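Subject: Re: Anyone going to the Candbridge open day?

On 1 September 2021, a list member wrote:
> I can't make the trip this year. If anyone on the list goes to
> Candbridge, would you post something afterward? I mostly want to
> know if the two-armed demos are worth a long drive, and if they let
> you get close or keep you behind a rope.

Well, I went, so here goes! Short answer on the rope: no rope at the one I cared about, and I stayed way longer than I meant to (my parking ran out, but that's my own fault).

The one I'd send you to is the Norcombe table. It's a white table with a plate, a cup and little striped pumpkins on it, and the arms work right on top of that. I got there before the crowd and just hung around the edge looking at the joints.

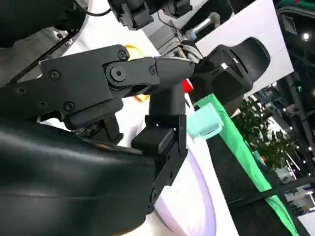 I'd only ever seen Norcombe stuff in short clips, and those are always sped up. In person it's slow. Like, go-get-a-coffee slow. I didn't mind, it gives you time to guess what the arm is going to try next, and I guessed wrong a lot. The pumpkins are a mean choice, by the way. All those ribs! I'd have picked a nice plain block.

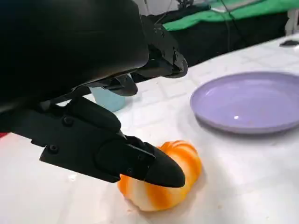 Another list member, who had come up on the same bus, thought they ought to slow it down even more near the table and put the speed on a screen for people to read. I don't agree, but I can see it if you're there with a class.

Anyway, the plate. Getting a pumpkin over to the plate sounds like nothing until you stand there and watch. I found myself leaning in and holding my breath with a bunch of strangers.

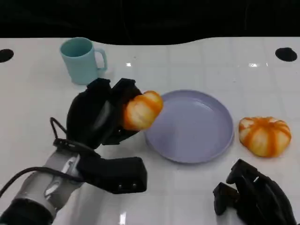
Renaud was across the aisle with a mobile base that follows you around. Cute, but I'd seen it in March. Zukberg had a talk on grippers and I only caught the back half, so somebody else please fill that in. They said their new fingers are good for 1,000 hours between pad changes, and the kit is 1,295 for a pair, which made me laugh out loud and then go quiet.

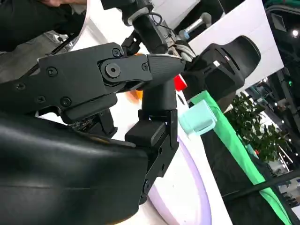
(Photos: Norcombe table, Candbridge open day. OK to repost on the list.)

Would I drive for it? It's about 44 miles for me, so yes, easy. If you're coming from farther out, check first that Norcombe will be there. Bring your own lunch too, the line was awful.

Comments (3)

gearhead_pat: Thanks for this! Did Zukberg say if the pads fit the older fingers?

mossyrock: I was at that talk, they do fit. You need the longer screws.

tinbender: 1,295 for a pair, good grief. I'll keep printing mine.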